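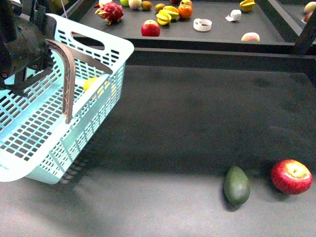 Fruits mélangés dans un panier ajouré : utile ou gadget ?

Bonjour à tous. Je tiens un petit étal avec des bacs noirs sur deux niveaux, et je range les fruits dans un panier en plastique bleu clair à fentes quand je veux dégager le bac de devant. Sur le site de Tilum, on lit que les parois ajourées « prolongent la fraîcheur » de 5 jours. J'ai du mal à y croire. Et je me demande si mettre citron, avocat et pomme ensemble n'est pas pire que de les laisser étalés. Quelqu'un a vraiment comparé ?
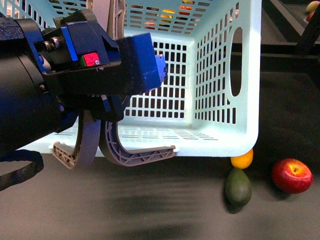
Les parois du panier, avec leurs rangées de fentes rectangulaires.

Posté par grenier_vert, le 28/7/20

pomme2terre
Cinq jours, j'aimerais voir le protocole. Un panier à trous laisse passer l'air, très bien, une cagette aussi, et elle ne coûte rien. Le vrai souci chez toi, c'est la pomme et l'avocat côte à côte. La pomme dégage de l'éthylène et l'avocat mûrit plus vite. Si tu le vends le lendemain, tant mieux. Sinon, sépare-les.

Dans l'ordre, je ferais comme ça :

1. Vider le bac de devant et passer un chiffon humide. Les traces sur le noir mat se voient tout de suite. 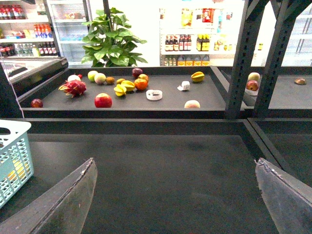 2. Trier ce qui reste au fond. Les pêches et les prunes ne supportent pas le poids, donc jamais sous les agrumes. Le fruit du dragon à part, ses écailles s'abîment au frottement.

3. Ne remplir le panier qu'à moitié et sortir les pommes en premier.

mimolette62
Moi j'ai un panier Tikitz depuis 4 ans et ça marche super bien, rien à redire !! Les fruits c'est pas si compliqué.

caisse_a_outils
« Ça marche super bien », ça ne nous dit pas grand-chose. J'ai fait l'essai en juin avec des kiwis, moitié en panier, moitié à plat sur le bac. Aucune différence que j'aie pu voir. Par contre les caramboles se marquent sur les arêtes dès qu'elles se touchent. À plat et espacées, c'est mieux, même si ça prend de la place.

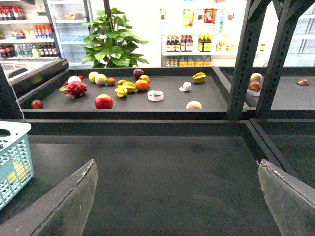 Caramboles et agrumes au milieu du bac, fruit du dragon vers la gauche.

Pour le panier, garde-le pour le transport. Je ne paierais pas 20 euros pour des fentes.

Commentaires

lulu_b : Jidgate promet la même chose sur ses boîtes. Même scepticisme.

grenier_vert : Merci. Je sépare les pommes et je laisse tomber l'histoire des 5 jours.

mimolette62 : Le mien était moins cher que ça en plus.

pomme2terre : Pour les kiwis, il y en avait combien ? Sur trois fruits ça ne prouve rien non plus.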